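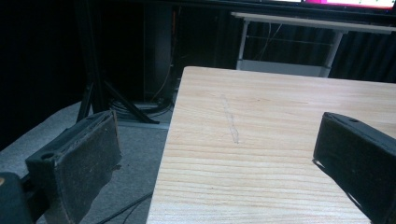 Search newsroom Enter keyword Go

July
By Clémence Arnaud, Hendness Shoppers' Office

Hendness Shoppers' Office Questions Value of Furniture Protection Plans

HENDNESS — The Hendness Shoppers' Office today published a review of the protection plans that furniture stores offer at checkout, and says it remains unconvinced that most households get much for their money.

The review, "Covered for What?", looks at 310 claims sent in by local shoppers who had paid for a plan on a table, sofa, bed or dresser. Of those, 90 ended in a repair, a replacement or a refund. The rest were turned down, dropped by the customer, or settled with a bottle of cleaner and a cloth.

"The pitch is that you will never have to worry about your furniture again," said Elsa Solberg, who led the review. "Then you read the terms. Damage that builds up over time is out. Damage you can't pin to a single day is out. I have owned a kitchen table for years and I couldn't give you the day for any mark on it."

Most of the plans in the review asked customers to report damage within a few days and to describe the single event that caused it. Several shoppers told the office they had been refused for answering "I don't know" when asked how a stain or scratch got there. Others were refused for having tried to clean it themselves first, which some plans treat as misuse.

The office also has doubts about how the plans are sold. Its staff visited stores in Hendness and Custlow and asked what was covered. In many cases the answer was "everything." Printed terms were handed over before payment only when asked for, and at one Custlow store the clerk said they would arrive later by email.

Ekström, the plan provider named most often in the claims, sent a written reply. Ragnvald Dahlgren, its head of customer care, said the company "pays every valid claim" and that its terms are "clear and easy to find." The office notes that the reply doesn't say how many claims are found valid, a figure it asked for twice.

Ekström's brochure says it has 4000 happy customers in the region. The office asked how happiness was measured and was told that it meant customers who had not filed a complaint. That would seem to include people who never made a claim at all, and possibly people who forgot they had a plan.

Sipho Mabuza of Custlow paid $200 for a plan on a dining set. His claim for a lifting edge was refused as a maker's fault, and the maker then refused it as wear. "Each one sent me to the other," he said. "I glued it."

The office is not telling shoppers to avoid every plan. A small number of claims in the review were handled quickly, mostly for torn fabric and broken frames. It does suggest asking for the full terms before paying, and checking what the maker's own warranty already covers — it is often more than the store mentions.

A second review, on appliance plans, is being prepared by Ravindra Dhillon. Shoppers with a refused claim on a washer, dryer or refrigerator may send copies of their paperwork to the office at Kesten House, Hendness. Originals can't be returned.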